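Report on the Visit to the Isville Recreation Center

Submitted by the Clorgate Parks and Recreation Department

On Wednesday, October 26, 2022, a delegation of nine from the Clorgate Parks and Recreation Department attended the public open day at the Isville Recreation Center. The visit was arranged so that Clorgate staff could see how a town of similar size has brought its gym, pool, library branch and meeting rooms under one roof. The department's own building plan is due before the town council in December, and this report will be attached to it.

The Isville center opened in the former Stuva furniture works on the east side of the river. The town bought the property after the works closed and kept the outer walls and most of the roof. The pool hall was built new on the old loading yard. Staff explained that the town first considered three separate buildings, one in each ward, and that residents at the public meetings were divided on the question until the final vote.

The tour began in the main lobby and took in the gym, the pool, the senior lounge and the workshops on the lower level. Isville currently has 2957 residents holding an annual center card. Cardholders may use the gym and pool at any open hour, and the meeting rooms may be booked up to 60 days ahead. Bookings by local clubs are free on weekday mornings. Evening bookings carry a fee, which the council reviews each year with the budget.

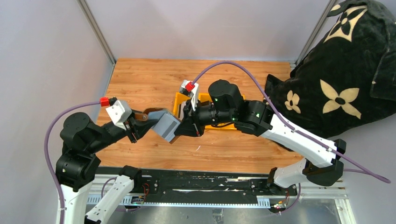

Transportation was the matter raised most often by Isville residents who spoke with the delegation. The center is farther from the western neighborhoods than the two halls it replaced, and the Degefa bus line, which stops at the front entrance, ends its service at 7 in the evening. Several residents said they had given up evening classes for this reason. Center staff acknowledged the problem and said that a later bus had been requested. The view was put to us more than once that a shared building asks each neighborhood to give something up, and that it will be accepted only if both ends keep hold of it, much as the two arms hold one small box-like item between their grippers. The department considers this a fair statement of the position in Clorgate as well, where the north side would lose its hall under the present plan.

The delegation also asked about upkeep. Isville sets aside a fixed share of its recreation budget for repairs to the roof and the pool equipment, and this money may not be moved to other uses without a council vote. Clorgate has no such rule. The former works building has needed more attention than expected, chiefly to the drains and the older windows on the river side.

In the afternoon the delegation met with the center's program staff. Classes for children fill within the first week of sign-up, while places for adults often remain open. A waiting list is kept for swimming lessons, and residents of the town are placed ahead of applicants from outside it.

The department asks that the following points be considered before the building plan goes to council:

Evening bus service should be agreed in writing before any existing hall is closed.

A protected repair fund should be set up in the first budget year.

Free morning bookings should be offered to clubs that now meet in the north side hall.

The department thanks the Town of Isville and the staff of the center for their welcome. Copies of the Isville fee schedule and booking rules are available at the department office during regular hours.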